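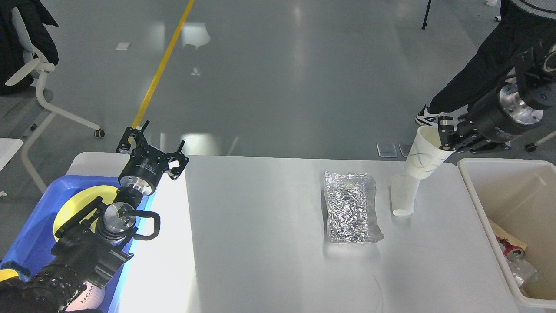

Automated table clearing at Comberg

Automated table clearing is the use of two-armed robots to stack used cups, sort dishes into trays and drop trash into bins. Comberg, a workplace catering firm, adopted it in June at its Dirkthorpe canteen, with arms supplied by Venditz. The canteen serves over 400 meals a day.

Effects on staff

The company described the change as relief from dull work. Staff accounts are less tidy. Clearing shifts were cut from nine a week to four, but a new duty, called "minding", was added at the same pay grade. Minders stand near the arms, put back dropped items and restart stalled jobs. Whether this is lighter work than wiping tables is disputed.

Claims and criticism

Venditz states that 66 percent of tables are cleared without help. The figure leaves out tables with liquids or food scraps – in a canteen, a large exception. A review by the consulting firm Setiawan found no clear saving in labor hours once minding was counted. Comberg has not published its own figures.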